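Learning Two-Handed Manipulation from Demonstrations
Handout 11: When both hands hold the same thing
Revised 6 April 2024

Before we start

Welcome back, everyone. Last time we looked at policies that learn from demonstrations with one arm, and I promised that the second arm would be more than a copy of the first. This handout is the keeping of that promise. It's a bit longer than the earlier ones, so please read as far as the section on chunk length before lecture and save the rest for afterward. The math is light. You'll need the rigid body transforms from Handout 3 and the imitation loss from Handout 8, and if either one feels rusty, a quick look back will save you a good deal of squinting.

1. What changes with a shared object

Suppose two arms are each doing their own job on the same table. One picks up a cup, the other folds a towel. You can train two separate policies, and as long as the arms stay out of each other's way, you'll mostly be fine. Now suppose both hands close on one stiff object. The moment that happens, the hands are no longer free to go where they like. If the left hand moves an inch and the right hand stays put, something has to give: the object slips in one hand, or the fingers bend, or the motors push against each other and get warm.

We call this a closed chain. Table to left arm, left arm to object, object to right arm, right arm back to the table. Write L for the pose of the left hand, R for the pose of the right hand, and G for the transform that takes you from one to the other. While both grips hold firm, G stays constant, so

R = L G

and that little line is nearly the whole subject of today's lecture. Each hand has six degrees of freedom, twelve between them, and the firm grasp takes six away. A policy that puts out twelve independent numbers at every step can easily ask for something the object won't allow.

2. The Varkent method

Varkent is the training method we'll use for the rest of the unit. The idea is friendly enough to state in a sentence or two. Instead of predicting where each hand should go, the network predicts where the object should go, and then a small correction for each hand relative to the object. The object motion is shared by both arms, so the large movements agree by construction. The corrections are there for regrasping, for squeezing a little harder, and for the plain fact that no grip is ever perfectly firm.

The loss has three terms. The first is the ordinary imitation loss on the object motion. The second is the same thing for the two corrections. The third, which we'll call the agreement term, compares the relative hand pose the policy asks for with the one measured when the grasp was made, and charges the policy for the difference. You switch the agreement term on only while both hands are in contact. Please don't forget this! Every year a few project groups leave it on during the approach, and the arms drift toward the object like two shy people trying to shake hands.

3. The bar task

Our running task is passing and turning a length of aluminum extrusion. It's a nice object to learn with. It's stiff, so the closed chain is a real one. It's long compared with the fingers, so a small error in wrist angle turns into a large error at the far end. And the grooved profile gives the fingertips edges to catch on, which helps when things go well and makes for some very stubborn jams when they don't.
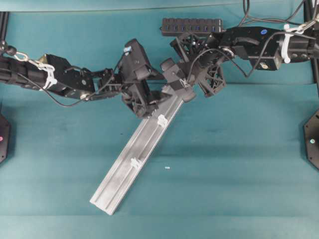 The hard part of the task comes when both hands are working near the same end. Think about the lever arm. With the hands spread wide apart, each one carries part of the weight and neither wrist has to fight much twist. Bring them together at one end and the weight of the whole bar hangs off to one side, so the wrists have to supply a turning force that they hardly needed before. The other trouble is that G becomes a short transform. When the hands are close, a tiny error in where you think they are makes a big error in the direction of the line between them, and anything you compute from that direction gets noisy. I'd like you to work this out on paper for yourselves, with a bar of length d and a position error e at each hand. The answer fits on half a page and it stays with you.

There's a practical side as well. Multi-fingered grippers crowd each other, and fingers hide other fingers from a camera looking down from above. So the policy often has its poorest view of the contact just when the contact matters most. We give it joint readings along with the image for this reason, and in our runs, taking the joint readings away hurt the bar task more than any other change we tried.

4. Chunk length

Recall that a chunked policy predicts a run of future actions at once and carries some of them out before looking again. Long chunks give smooth motion. Short chunks let the policy react. With two arms on one object, both matter at the same time, and it's worth being patient about choosing.

In the Galtance recordings, which you can copy from the course drive, there are 125 demonstrations of the bar task. We trained with chunks of 11, 30 and 40 steps, everything else held the same. The shortest setting reacted nicely to slips but made the bar tremble, as each new prediction disagreed a little with the last. The longest gave lovely, calm motion right up to the first slip, and then carried on with a plan for a bar that was no longer where it had been. We settled on 30. I wouldn't treat that number as a law of nature. It depends on your control rate and on how slippery your object is, and you should expect to tune it again for your own project.

5. Common mistakes

Measuring G too early. Wait until the fingers have stopped moving. If you record it while they're still closing, the agreement term will spend the whole run pulling toward a grasp that never existed.

Mixing frames. The Grarutine controller reports each hand in the frame of its own base. The Gulyás simulator reports both in the table frame. Convert first, then compare.

Trusting a low loss. Imitation loss averages over every step, and the moments of contact are a small slice of the recording. Plot the contact steps separately.

6. For next time

Finish the lever arm exercise. Then load any one recording, compute G over time, and mark the stretches where you believe both hands were holding firmly. Bring the plot on paper or on a laptop, whichever you like. We'll spend the first part of the November review session comparing them, and the messy ones are very welcome.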